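Print this article | E-mail this article
Shares: 12

Counting the picks that never happened

Opinion
4 March 2025

The incident report released to members by Mabaso runs to a considerable length, and most of it concerns a fault that can be stated in a sentence. A bin-picking cell on the firm's trial line recorded successful picks when its gripper had closed on nothing. The counter rose, the log showed green, and the parts stayed where they were.

No person was injured, and it would be easy to file the matter under teething trouble. This would be a mistake. The failure raises a question that the automation sector has been slow to answer, namely who is responsible for confirming that a machine has done what it reports having done.

The facts are not in dispute. The cell was commissioned in April using control software supplied by Erell and a grip-confirmation routine licensed from Jergate. Over the trial period the system logged 3544 picks. When the receiving trays were reconciled against that figure, the shortfall was too large to be explained by dropped parts. The routine had been written to treat a completed finger movement as a completed grasp. If the fingers travelled as commanded, the pick was entered as good.

Anyone who has worked near such equipment will recognize how the shortcut came about. Finger position is cheap to measure and available from the first day. Confirmation of a held part needs a force reading, a weight check or a second look from a camera, and each of these adds time to the cycle. The acceptance test called for 2000 consecutive cycles without a stoppage. It did not call for evidence that anything had been lifted.

The work itself is harder than the brochures suggest. Parts lying in a deep metal bin do not present themselves in rows. They come to rest at odd angles, close to a wall or beneath the tool, and the arm has to bring its fingers down into the space between sloping sides with its cables and hoses in tow.

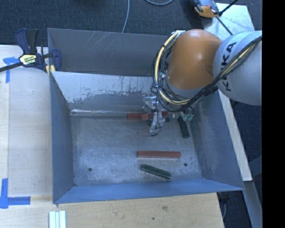
Bernier of the west shop, answering a draft of this column, objected that the blame had been placed too far up the chain. Operators on the second shift had seen the trays running light and had entered it in the handover book on 12 occasions, the reply said, and each entry was initialled and closed with the words "counter normal." The machine was wrong, but people with authority had a choice between the book and the screen, and they took the screen.

That objection deserves a proper response. The report does mention the handover book, though only in an appendix, and it describes the entries as informal observations. They were nothing of the kind. They were the only independent measurement made during the trial, and they were correct. An organization that ranks a worker's written note below a software counter has made a decision about safety, whether or not it has written that decision down.

The safety implications extend well past lost production. A controller that believes the gripper is full will plan its next motion accordingly. It may open over a tray that is already occupied, or start toward the bin again while a poorly held part is hanging from one finger. The Famer line, which uses the same confirmation routine, was stopped as a precaution after a part was found on the walkway outside the guarding. Its log for the period showed no dropped parts at all. The investigators were unable to establish when it had fallen, as the record they would normally have consulted was the record under suspicion.

Existing practice gives a good deal of attention to guarding, emergency stops and access to the cell. These protections are necessary and have served the industry well. They do not address a system that remains inside its fence, obeys every speed limit and misreports its own results.

Three changes should be made before the Mabaso cell returns to service. Grasp confirmation should rest on a signal independent of the command that closed the fingers. Acceptance testing should include deliberate misses, with the bin emptied without notice to the controller, and the cell should fail if it records a single good pick. Written concerns from the floor should be closed only by a person who has gone to look, and the entry should state what was found there.

Erell has indicated that a revised routine is in preparation and that the new test will run to 3000 cycles. A longer test of the same kind will settle very little. The original cell would have passed it.

Comments (2) | Share | Print | E-mail to a colleague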